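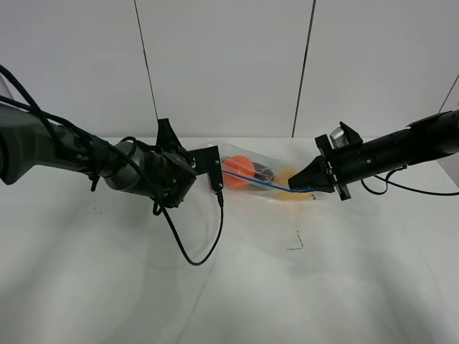
Nurndale yarn shop opens its Big Blanket crochet-along for the winter

I've been wanting to send one of these for months, so forgive me if I run on a bit. My little shop, Hesov Yarns in Nurndale, is starting a crochet-along this December and everybody is welcome, whether you've been hooking since you were tiny or you still think a treble is something choirboys do.

The blanket is called Ballwood, after the village where I learned to crochet on my gran's back step. It's a lap blanket made of squares, with a wide ribbed border that I'm very proud of (I ripped that border out so many times I could work it in my sleep). The middle of each square is a raised flower, then there are plain rounds to let you catch your breath, and then a row of little bobbles. If you hate bobbles, leave them out! I've written a flat version of that round and it looks lovely too.

There are eight parts to the pattern. A new one comes out each week and you can pick up a printed copy at the counter or have it sent by email. Part one is just the flower and a tension square. Please do the tension square. I know, I know, but my first sample came out big enough for a double bed and I ran out of the green.

The yarn is Escobar, a wool and cotton mix in double knitting weight, and I've fallen for it completely. It doesn't split, it comes undone without a fuss when you go wrong, and it goes in the washing machine on a cool wash. I've put together kits in seven colourways. My own favourite is the one with the mustard and the dusty pink, though the blues have been walking out of the door since I put the sample in the window. You'll need a 4 mm hook for the squares and a 4.5 mm for the border, and a blunt needle for the ends. There are a lot of ends - I suggest doing them as you go, with something good on the radio.

You don't have to buy a kit to join in. If you've got a stash at home (who hasn't?) then bring it along and I'll help you work out what goes with what. A Ballwood blanket takes 932 metres of the main colour if you make it the same size as mine, and you can use up all sorts of odds and ends in the flowers. I've also had a go at one in chunky leftovers with a 7 mm hook. It weighs as much as a dog and it's the warmest thing in my house.

We'll be meeting at the shop at 7 in the evening for every new part, round the big table at the back. I'll show the tricky bits slowly and then again for anyone who was getting a cup of tea. There's no charge for the evenings, but chairs do go fast, so let me know if you're coming. Knitters can come and sit with us too. I've had a few of you ask if there'll be a knitted version and the answer is not yet - I've got as far as one square and I'm not happy with the corners.

If you can't get to Nurndale, I'll post kits anywhere in the UK, and the emailed pattern has all the same photos and charts as the printed one. It's written in UK terms with a conversion table on the last page for anyone who learned the American way. Left-handed charts are in there as well, after a very firm word from one of my regulars.

Last winter's project was a shawl, and between us the group got through 3,000 stitch markers, most of which I am still finding down the side of the sofa. So I've ordered more, and there'll be a little pot of them in every kit.

Kits are on the shelf now and part one will be ready from the first week of December. For kits, pattern copies or a seat at the table, pop in or drop me a line through the contact page on the Hesov Yarns website. Local papers and craft magazines who'd like pictures of the blanket or a copy of the pattern for review, please use the same page and I'll get back to you once I've shut up shop for the day.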